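# Zerkwood Hostel – Bunk Room Walk-Through, August

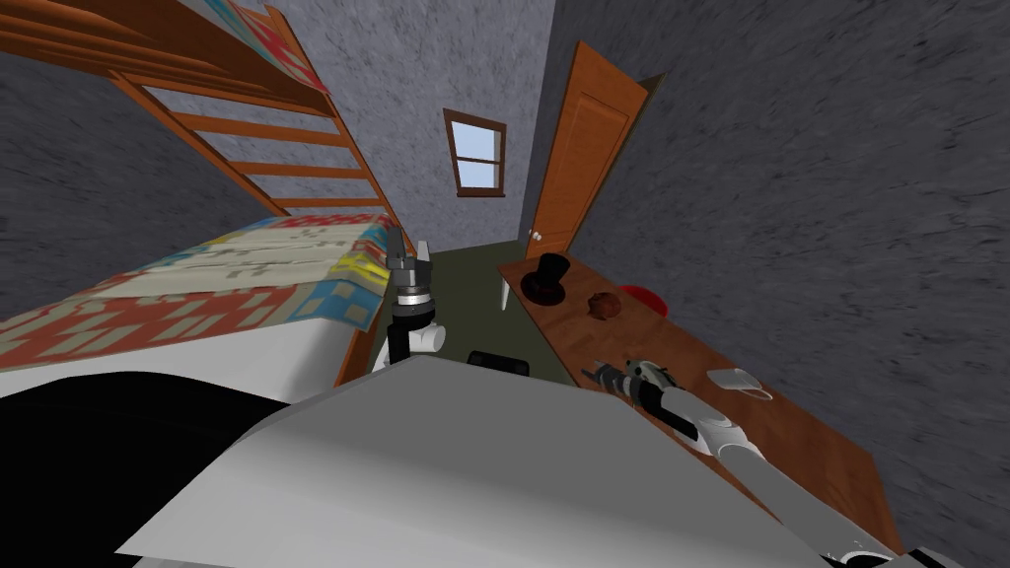
*Bunk room: lower bunk, quilt, ladder and desk.*

Marks: OK / FIX / WATCH. Comments go on the same line, in ink, and please make them readable by someone who wasn't there.

**Beds**

- [x] Ladder bolts tight – OK. Hand tight was the old standard. We've moved on.
- [x] Guard rails, upper bunks – FIX in room 6. Rattles like a cutlery drawer.
- [x] Slats – OK. One replaced with a slat from a different bed, which was then short a slat. Both now whole.
- [ ] Mattress tags legible – WATCH. Legible if you already know what they say.

**Fire and exits**

- [x] Smoke alarm test – OK, all 8 sounded. So did a guest.
- [x] Door closers – FIX, Wanano wing. Door closes with real conviction on fingers.
- [x] Exit route clear – OK after moving a suitcase, a cello and the laundry cart.
- [ ] Extinguisher service label – last one says August, no year. Call Goh.

**Electrical**

- [x] Desk outlets – OK.
- [x] Power strips plugged into power strips – FIX. Longest chain was three. Confiscated two.
- [x] Space heaters – none found. One very warm closet, recheck.

**Floors and windows**

- [x] Window stops – OK, 53 checked.
- [x] Rug edges – WATCH. Tape is holding, mostly to socks.
- [ ] Stair nosing, back stairs – quote came in at almost 3,000. Yellow paint for now.

Next round starts at 9 a.m. Bring the good flashlight.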